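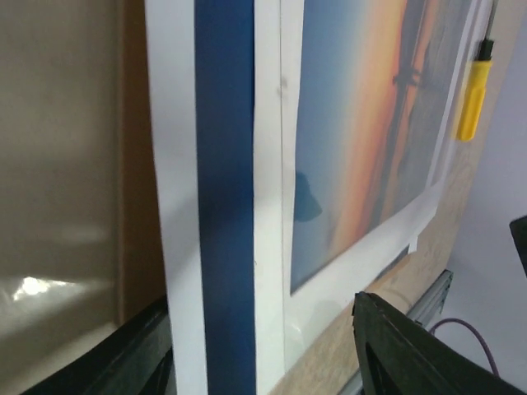 Display Boards and Prints

Sestcombe Community Hall, north room
Posted 2020-05-22

The boards on this page went up in the north room at Sestcombe for the spring print display. Each one carries a single photograph, fixed to the board with a wide margin of white paper left around it. The prints are small and there is no glass over them, so they can be looked at from close up. Eleven boards were made in all, and seven are in use at the moment.

Sunset over water
The sky goes from a muted blue-gray into orange, peach and pink, and the water darkens to a purple-gray on the right. There is a small upright shape near the top of the orange part. Visitors have called it a windmill and a post, and the label leaves it open.

Blue stripe
The deep blue stripe runs down the white next to the sunset print. Its right edge is a little rough where it meets the white. The other boards in this set have green or plain margins.

Hanging the prints
The boards stand upright and are best seen from straight in front. From the side the pictures narrow quickly, and under the ceiling lights a smooth surface can pick up glare. We moved two of the boards farther from the window for that reason and will probably move them again before October.

Paper and labels
The white sheets came from Bulix, cut to size. Labels are set in 21 point type so they can be read without bending down. The label for the sunset gives the title only, as the place was not written on the print when it came to us.

Where the boards go next
The set moves to the Ibarra reading room when the display at Sestcombe closes. Four spare boards are in the storage closet with the leftover paper. Groups that want to borrow them should ask at the front desk and bring their own prints.

More galleries
Spring display, north room
Flilta window panels
Ibarra reading room, last year
Back to all galleries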